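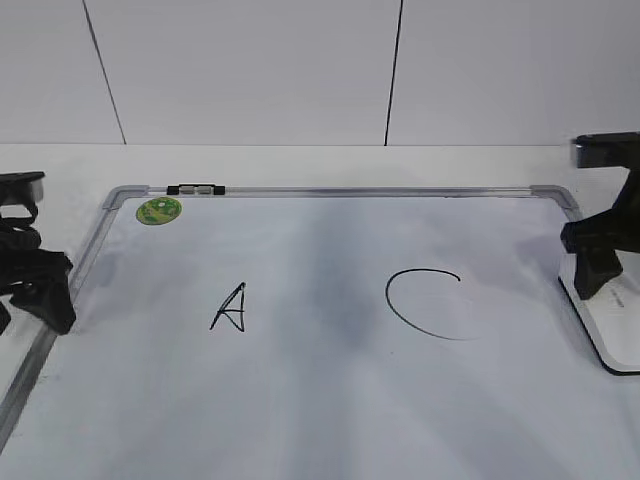

Before you ring your provider and sit through the hold music, spend an evening moving the router. I'm completely serious! Most of the slow wifi I've met in Wimstead was a perfectly good connection coming into the house and then having to fight its way out of a cupboard.

## Where it should live

Get it off the floor and onto a shelf, somewhere near the middle of the house if the cable will stretch. Keep it clear of the microwave, the fish tank, the back of the telly and any big mirror. Water and metal are both terrible for a signal, so the airing cupboard next to the hot tank is about the worst home you could find for it (and mine lived there for years).

A longer cable from the wall socket costs very little and can do wonders. Buy a decent one, keep it away from the mains leads, and don't run it under a carpet that people walk on. Small stick-on clips along the skirting board look tidy enough.

If your router has aerials that move, try one upright and one lying sideways. It helps in a house with more than one floor.
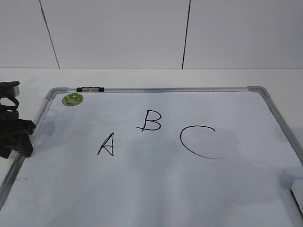 **Berhanu Gebremichael**
*Home and Workshop Tips Editor*

## Test it properly

Do your first speed test with a laptop plugged straight into the router. That tells you what is coming into the house. Then unplug, stand in the same spot and test over wifi, and after that try the rooms where you get trouble. Write each number down with the time of day, as eight in the evening can look very different from eight in the morning.

My Bamlow line is sold as 250 megabits and I get very close to that on the cable. The back bedroom was getting 2. Two! I moved the router from the hall cupboard to the landing bookcase and that same bedroom could suddenly manage a film, with no phone call and no new contract.

If the plugged-in figure is well below what you pay for, then do ring them, and have your list of readings beside you. It makes for a much shorter call.

## Two names for one wifi

Lots of routers send out two signals, usually called 2.4 and 5. The first reaches further and copes better with walls, and the second is faster but fades quickly. If yours lets you give them separate names, put the doorbell and the smart plugs on the slower one and keep the faster one for the laptop and the telly.

On my Clerkard box the setting hides under "Advanced", then "Wireless" – have a poke about in yours, but take a photo of each page before you change anything. I can't recommend that enough.

## Small jobs worth doing

- Dust the vents with a dry paintbrush every couple of months.
- Change the admin password as well as the wifi one. They're different things.
- Tape the new passwords inside a kitchen cupboard door, not on the router.
- Label the plug, so it doesn't get pulled out for the hoover.
- Let it update itself overnight and leave it switched on while it does.
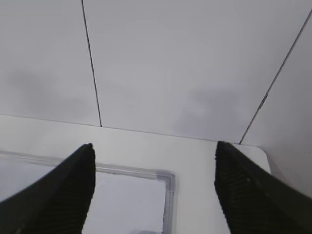
Kopecký wrote in after the September page to say that plug-in boosters are often put in the wrong place, right inside the room with no signal, where they've nothing to boost. Halfway between the router and the bad room is the spot to try, and a socket on the landing did the trick for a loft conversion that three different boosters had failed to reach.

I've since tried the halfway trick at my sister's, and it's brilliant. Her booster had been behind the sofa, so we swapped it to the socket at the foot of the stairs and left the door open. For thick stone walls you may still want a proper cable run to the far end of the house, with a second wifi point on the end of it. Outdoor-grade cable is the one to ask for if any of it goes along an outside wall, and drill the hole sloping slightly down towards the outside so the rain stays out.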